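Counting the failures as well: how Mevia builds its kitchen demonstrations

Most of the argument over robot learning is about models. Estíbaliz Barrios would prefer to talk about the episode list. She runs data collection at Mevia, where a small group records two-handed kitchen tasks in simulation and passes the recordings to the team that trains the policy. The current set, called Detis, has 3,287 accepted episodes. We spoke on a Friday, between two recording shifts.

The work is teleoperated. An operator wears tracked gloves and a headset, sees the kitchen through the robot's own viewpoint, and moves both simulated arms at once. Joint positions, contact forces and rendered views are logged at each step, together with a one-line instruction written before the episode starts.

"The instruction comes first," Barrios says. "We tried it the other way, with people doing something sensible and then writing down what they did. You get very fluent motion and very bad labels. An operator who put the bowl down early will write a sentence in which putting the bowl down early was the plan."

Each task begins as a template. The template fixes the objects that must be present and the goal condition, and leaves the rest to a sampler: table surface, position of the dishes, color of the plate, whether there is a mat, where the light comes from. The sampler draws 192 layouts per template. Layouts in which the goal can't be reached without a collision are thrown out before anyone sees them.

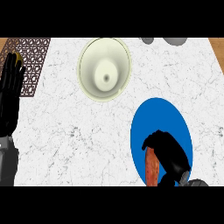

Food items cause the most trouble. A long object held near one end has a lot of leverage on the fingers, and a small error in grip angle turns into a large error at the free end. In an early version of the simulator, the contact model let such items slide along the fingertips without any visible cause. Operators learned to squeeze harder than they would have done otherwise.

"That habit went straight into the data," Barrios says. "The policy closed its hand at full force on everything. It was a correct imitation of people compensating for a bug. We fixed the friction values and retired every episode recorded under the old ones."

I asked how many that was. She declined to say, except that it took most of September to replace them.

The second hand is another point of discussion. In many one-handed steps the idle arm has nothing to do, and operators park it wherever it is comfortable. Trinidad Calvo, who writes the acceptance checks, first treated this as noise and masked the idle arm out of the training loss. She later put it back.

"If you mask it, the arm drifts," Calvo says. "It has no reason to be anywhere. Then the next step needs it and it's in a posture from which it can't reach the bowl. So the resting position counts as behavior. We ask people to keep the free hand above the table and clear of the dishes, and the check rejects anything that crosses into the working hand's volume."

There are four checks in all. The first confirms the goal condition from simulator state. The second looks for interpenetration between objects. The third is the idle-arm check. The fourth compares the length of the episode with the median for its template and flags outliers for a person to watch. Calvo says the fourth is the one she trusts least, as a slow episode is often a good one with a recovery in the middle.

Recoveries are kept on purpose. When an operator drops something and picks it up again, the episode stays in, with the drop marked. Unrecovered failures go to a separate list, which currently has 121 entries and is used for evaluating a success detector. None of them are used for imitation.

The operators come through an outside firm, De Luca, and are paid by the hour. Barrios was firm on this. An earlier contract paid per accepted episode, and the motion got faster and less varied over the course of each shift. "Everybody found the one approach path that always passed," she says. "You can see it in the wrist trajectories. They collapse onto one line."

Whether any of this transfers to hardware is still open. Mevia has a physical test bench, built by Clivetti, with the same arm geometry as the simulated robot. Results there have not been published, and Barrios would not preview them. She did say that grasping rigid dishes carries over better than grasping food, and that her next templates will vary the stiffness of the items from one episode to the next.

Calvo is rewriting the length check in the meantime. The new version will measure time spent in contact and ignore pauses, so that an operator who stops to look before reaching is no longer sent to review.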